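About Us

Zuko is a small robotics workshop in Menddale. We teach robot arms to pick up the awkward bits and pieces that turn up in trade supply stores and repair shops – valves, clamps, breakers, capacitors, all the stuff that never comes in a neat box. There are 12 of us, and most of us came from somewhere else first: plumbing supply, school science labs, a bakery in one case.

Latrice Pettigrew and Daithí Lynch started the company in a rented bay in Vundwood with two second-hand arms and a lot of borrowed extension leads. We've grown since then (we even have a proper kitchen now!), but the work still comes down to the same thing. Put some parts on a table, ask the arm to pick one up, and see what happens.

The July Drop

People who visit us nearly always ask about the drop, so we may as well tell it properly.

One afternoon in July, at twenty past four, an arm was carrying a brass valve over to a sorting tray when the bay lost power. The lights went out, the arm's brakes came on just as they should, and the gripper let go. The valve landed on the edge of the table and bounced onto the floor, right where Jalen Mbeki had been standing a moment earlier. He'd gone to find a torch. He was fine, and so was the valve, apart from a flat spot on one corner.

We had spent months making sure the arm would stop safely in a power cut, and we'd tested that over and over. What we hadn't done was cut the power while the gripper was holding something heavy. Our gripper settings told it to open whenever it lost its signal. That had seemed a sensible choice when we were working with foam blocks, as it meant you could always get your sleeve back. With a lump of brass it was plainly the wrong one, and we hadn't gone back to look at it when the parts changed.

Loretta Lindqvist shut down every arm in the building that evening. They stayed off for 19 days while we went through all the settings line by line, and some customers had to wait for their trials. We rang each of them and told them why.

What Changed

The grippers now hold on when the signal drops, with a hand release on the outside of the bay for anyone who needs to free a part or a finger. Every new mix of parts gets a power-cut test with the heaviest one in the grip, 20 times over, before the arm runs by itself. And the floor in front of each table is painted yellow. You don't stand on yellow while an arm is moving, and that goes for founders and visiting grandparents too.

Vaughn Tillman looks after the part mixes, and he loves a tricky one. Light plastic shapes are back in with the heavier pieces, so the arm has to cope with both in the same session. 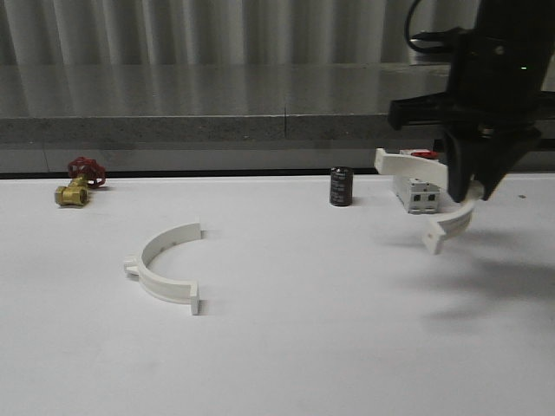

One clamp half in the grip, its twin still on the table beside the brass gate valve.

Curved parts like these are great fun to work on. They can be gripped in plenty of places, and plenty of those places are bad ones, so a part may swing or slip on the way up. We log every slip, and anyone on the team can call a stop without having to explain it first. Jalen calls more of them than anyone, which we think is fair enough.

Our test notes go into a shared set we call Lekota, and we're happy to send the power-cut section to any workshop or school that runs an arm. Several have written back with faults of their own, and we've pinched a few of their checks.

Visiting

We love having people through. School groups, trades students and the plain curious are all welcome. Please wear closed shoes, and ask for Latrice at the front counter.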